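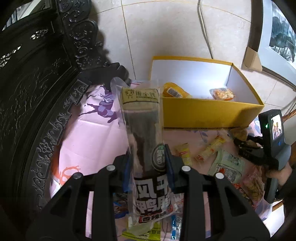
My mother-in-law ran the snack counter at Plokham for most of her life, and she held firm opinions about how a gift box ought to be filled. Heavy things first, she said, and nothing with a sharp corner anywhere near a bag of seeds. When the machine from Skurotetti was ready to learn the job, she put on her good cardigan and went along to see what sort of pupil it would make. The lesson was on a pink cloth, with the packets scattered over it every which way, and the spicy duck neck was standing straight up between two blue pads while the yellow box waited behind with its lid off.

"Not by the neck," she said, and then laughed at her own joke until she had to sit down.

She had packed those boxes for so many Decembers that she no longer looked at her hands. One year there had been 744 of them to send out before the holiday, and she'd done the last 60 with a head cold and a hot water bottle in her lap. She told the machine all of this. She told it about the ribbon shortage, too, and about the man who returned his box because the candied fruit was facing the wrong way — and he was right, she said, it was, and she had tied a new bow on it and apologized.

The machine took a packet, held it over the box, seemed to think, and put it down on the cloth again.

"Well, that's all right," she said. "I was slow in my first year."

It went on like this through the afternoon. A firm packet it could manage, more or less, if the packet was standing up and minding its own business. Anything that slid about gave it trouble, and the little shiny ones seemed to go straight through its attention. By 11 in the morning of the second day it had filled one box, and she emptied the box onto the cloth and told it, kindly, to start over with the weight at the bottom. I had come to drive her home for lunch. She sent me out for buns and would not hear of leaving.
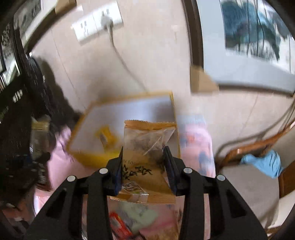 The dark, flaky one, in its clear bag, held in front of the box.

She worried about that one. A bag like that will crush if you so much as look at it, and what is the use of a present full of crumbs? She leaned so far forward in her chair that I put a hand on her shoulder. The fingers closed, and the bag crackled, and she let out a breath I think she'd been holding since breakfast.

"Softer than your father-in-law," she told me.

Could it take over the counter? I asked her in the car, with the last bun going cold between us. She gave the question the whole length of the Sakai road, nearly 15 minutes, watching the fields go by with her bag on her knees.

"Not this December," she said. "It doesn't know who likes what."

Then she wanted to know whether we could go again tomorrow, and whether the shop in Plalolard still sold the wide red ribbon — she thought it might be time to show it how to tie a bow.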